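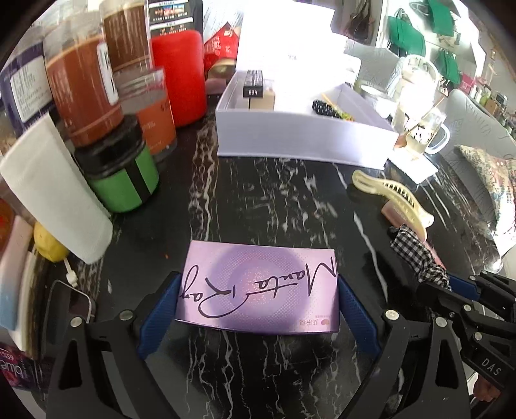

Blue pads on the lavender box, with a second gripper coming in from the right.

Wanted: people with hands, to compare grippers that don't have any

Prollum is looking for paid participants in Praltville to help us choose between two hand-held grippers and three sets of finger pads. You will pick things up. You will put them down. Then we will change one small part, and you will do it again and tell us whether it was worse.

The work is harder than it sounds and duller than it looks. A flat box with a shiny surface is a fine way to learn humility. So is a lemon, a hair claw, or anything with a cable attached to it. We use ordinary countertop stuff because that is what the finished arm will have to deal with, and because the arm has already mastered foam cubes and become smug about it.

What you'd be doing

Each session runs 60 minutes. You hold one gripper in each hand and work through a list of objects on a crowded counter: lift, turn, set down, open, close, put back in the box it came from. Half the list uses the ribbed pads and the other half uses one of the two newer sets. You won't be told which of the newer sets we paid more for. A camera on each gripper records the work. Your face isn't recorded, though your sighing may be.

After each block you fill in a short form on grip, wrist strain and how much you wanted to throw the thing. The last question is worded more politely on the form.

We need 83 people in all and hope to collect 2,000 usable pickups per pad set. A drop counts as usable. Please don't drop things to be helpful.

Who we want

Adults of any size with two working wrists and some patience. Left-handed people are badly underrepresented in our data and will be greeted with real joy. Small hands too: the trigger on the Radico grip was plainly designed by someone who palms basketballs, and we would like that in numbers before we complain to the people who make it.

No technical background needed. If you have one, please keep your ideas about the linkage until the end, where there's a box for them on the form. The box is small.

Please don't sign up if you have a current hand, wrist or shoulder injury, or if you were in the January round. You know too much.

Pay and practical matters

$60 per session, paid by card the same day, whether or not you finish the list. You can do up to two sessions, on different days. Parking behind the building is free and hard to find. Go past the tire place and turn when it feels wrong.

Sessions take place in the Gautam room on the ground floor, step-free, with a stool if you'd rather sit. Closed-toe shoes, please. Take off rings and bracelets before you start, or the gripper handles will do it for you, slowly.

How to sign up

Leave your name at the Prollum front desk or use the sign-up form on our site. Tell us which hand you write with and which mornings or afternoons you can do. We'll reply with a time and a consent form, two pages, which we'd like you to read. Sign-up opened Monday, September 6, 2021 and closes when the slots are gone.

Comments (4)

leftyloosey
Signed up purely for the "real joy." Will report back if I only get regular joy.

pm_walker88
Can you do both sessions in one week or do they have to be spread out?

Prollum desk
Same week is fine, just not the same day. Your forearms will agree with us.

gravelroad
Was in the January round. The old pads couldn't hold a spoon. Glad to see blue ones, still bitter about being banned.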